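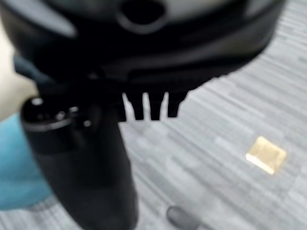
6. Comparing Grippers with the Wrist Camera

This section covers the grip comparison routine for the Drikow arm controller. Use it to try two or more grippers on the same arm and record which one suits a given object. Complete Sections 4 (mounting) and 5 (camera focus and exposure) before you start.

Text revised 18/02/2020. The March controller update changes the menu names in 6.3 but not the order of the steps.

6.1 What the wrist view should show

With the gripper near an object, the wrist camera view normally includes the underside of the housing across the upper part of the picture. The view at the start of this section is acceptable for a comparison run. The black housing is very close to the lens and out of focus, the three short prongs below its rim stand out against the light gray carpet, and the top of the black cylinder is visible at the left with its three small studs.

Note: Blur on the housing is not a fault. Do not refocus the camera on the housing. The carpet and the object matter more, and both will get worse if you do.

Note: Small bright features on the floor, such as the gold-colored square at the right, can draw the object finder away from the target. Mask them as described in 6.3, step 4.

6.2 Before you begin

1. Turn the arm to HOLD and wait for the status light to stop blinking.

2. Check that the gripper ID shown on the controller matches the label on the gripper. Hultico grippers made before the label change report the ID without the last letter. This is normal.

3. Clear the floor area inside the reach of the arm. Feet, chair legs and bags are common problems when the test object stands on the floor.

4. Set the approach speed to 70 mm per second. Use the same speed for every gripper in the comparison.

5. Set the force limit to 19 N.

CAUTION: Do not raise the force limit to make a weak gripper hold. Record the slip and go on to the next trial.

6.3 Setting up the view

1. Open CAMERA > WRIST > LIVE.

2. Jog the wrist down until the top of the object is in view. If the housing covers it completely, back off and tilt the wrist by one step.

3. Lock exposure. Dark objects under a dark housing tend to push automatic exposure too high, and a pale floor then washes out.

4. Draw a mask over any floor plate, tape mark or other item that is not part of the test. Masks are stored with the run and do not carry over to the next gripper.

5. Set the frame interval to 500 ms.

6. Save the view as REFERENCE. The controller will refuse to start a run without one.

Note: Patterned carpet is usable. If the object finder reports false edges along the stripes, lower the edge setting by one step and save the reference again. If the fault remains after two tries, place a plain mat under the object -- and keep it there for all grippers.

6.4 Running the comparison

1. Select COMPARE > NEW and enter a run name. The name may not contain spaces.

2. Enter the object type. For an upright cylinder, choose ROUND, VERTICAL.

3. Press START. The arm moves to the approach position and stops.

4. Look at the live view and confirm that the gripper is lined up with the object. Contact between the rim of the housing and the top of the object can be hard to judge from the wrist view alone. Check from the side.

5. Press CONTINUE to close the gripper, or BACK to return to HOLD.

6. Enter the result as HELD, SLIPPED or MISSED. The controller does not fill this in.

7. Put the object back on its mark and repeat for the number of trials in your test plan.

8. Change the gripper, redo 6.2 step 2 and all of 6.3, then run the same trials again.

CAUTION: Keep hands clear of the prongs whenever the arm is out of HOLD. The gripper closes without a warning tone in COMPARE mode.

6.5 Reading the results

Results are listed by gripper ID under COMPARE > LOG. The log holds 3000 trials, after which the oldest entries are overwritten. Export before that point if you need them.

A high MISSED count with a low SLIPPED count usually points to the view or the mask, so check the reference before you reject the gripper. Runs made with different masks can be compared, but the log marks them with an M. Runs made at different approach speeds are kept on separate pages.

Exported files open in the Rivera viewer. Send files for failed runs to the Clulterville service desk with the gripper ID and the saved reference view.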